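Skekbridge Hall Kitchen Group
Minutes of the meeting held 10/6/20

1. Minutes of the last meeting
Agreed, after the word "crockpot" was corrected to "crockery".

2. Plates
The plates remain a mixed family. There are white ones with a dark teal border, a black round one, and a cream-yellow one with small brown and green motifs that two members would like to keep and one would like to lose down a well.

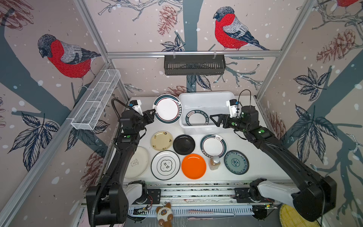 It was proposed that we buy a matching set from Drokometti. The quote was for 80 plates, on the grounds that this is how they come. The meeting felt that 80 was ambitious for a lunch club that last seated 100 in a year when the lunch was free. Deferred to July.

3. Washing-up tub
The tub is to be emptied and wiped at the end of every session. Members disagreed over whether "wiped" includes the corners. It does. Plates go flat on the table before they are put away — no towers, please, following the Listton supper. 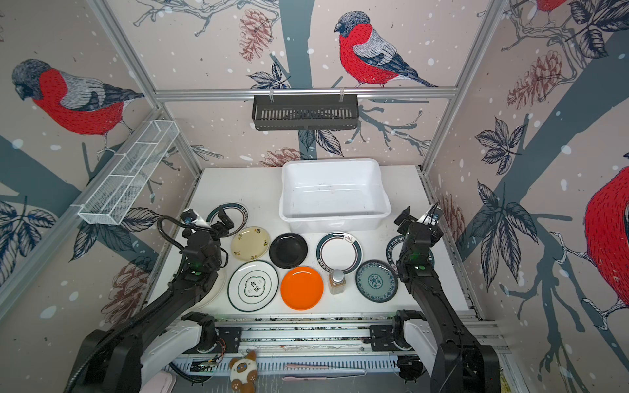 Plates laid out in front of the white tub, with the hanging baskets behind and to the left.

4. Wallpaper
A request to replace the bullfinches with something plainer was heard and voted down, 4 votes to one. The pinecones were not discussed separately.

5. Hire charges
The Nyarko fund stands at 2000 pounds, none of which may be spent on wallpaper, as item 4 had already made clear at some length.

6. Any other business
The good tea towels are missing again. Whoever has them is asked to bring them back ironed, or at least bring them back.

Next meeting in July, same room, own mug.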